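Gripper log, October
Left trigger sticking again, and what it did to the folding set
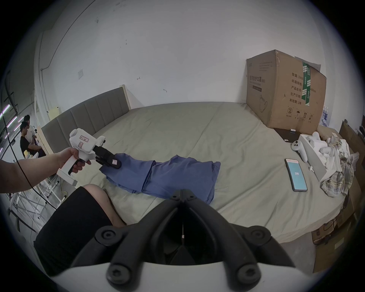 Amerley's view, sent at 16.40 and copied to more people than I'd have chosen, is that the left trigger has been sticking since the last spring change and that I was told so at the time. She would also like it noted that a trigger which doesn't come back is a safety matter as well as a data matter, and that she has the pinched thumb to go with it.

Noted. Both parts.

What happened, as far as I can put it together. We were on garment folding, two hand-held grippers, one pinching the near end and the other going for the far corner. Run 252 looked fine while it was happening. On playback the left jaw width stays at closed after the release, and goes on staying closed for the rest of the run, while the jaws themselves are plainly open and the cloth is lying there let go of. So either the blue thing was being held by faith, or the encoder was lying.

Went back through the earlier ones. First bad reading is run 31. I had looked at run 30. I had looked at run 30 quite carefully.

Took the left unit apart on the bench after tea. Two separate faults, which took me far too long to accept because I wanted one.

Fault one: return spring seated on the wrong side of its peg. It works like that. It works for a good while, then the trigger hangs two or three millimetres short of home and the fingers stay shut until you flick it forward with a fingernail. This is what got Amerley. She flicked it, it let go all at once, thumb was in the way.

Fault two: encoder magnet turning in its seat. The glue had let go of the plastic but kept hold of the magnet, so it came out wearing a neat little collar. Value at full close should be 3205. Got 3205, then 1644, then 3205, then 1644 for four pulls running, without the fingers being anywhere different. Anything trained on that would learn that closing your hand is a matter of opinion.

The software did notice, in its way. Endale throws a warning when the width jumps further than a hand could move it. The warning goes to a log file. The log file is on the machine under the desk. I've asked Selorm if it can beep instead and he says it used to beep and I asked him to stop it.

Done so far:
Spring reseated, correct side, photo of the correct side taped inside the parts drawer lid.
Magnet seat roughened with a scalpel, new epoxy, clamped overnight.
Right unit opened as well. Spring was right. Magnet was on its way, moved under a thumbnail. Reglued.
Runs 31 to 252 marked do-not-use in Iren, left hand only. Selorm thinks the right-hand tracks can be kept. I think the right-hand tracks were made by somebody fighting their left hand, and we should bin the lot. Not settled.

Next morning: left unit gave 3205 on every close, fifty pulls, no hang. Did the fifty myself. Forefinger now has views of its own.

Still to do. Five pulls on each unit before a session, numbers written down on paper, no run started until both come home by themselves. If a trigger hangs, put the thing down and call it. No flicking. Amerley wants a finger guard over the gap behind the trigger and has drawn one; it looks sensible and I've sent it to print, second attempt, the first having been printed mirrored (me).

Need to order more springs. The Ekström ones are a touch too long and have to be persuaded, which may be how this one ended up where it did. Selorm says Trandberg do a shorter one in packs of ten. Ask about delivery before promising anyone a folding session.

Thumb is fine, by the way. I did ask.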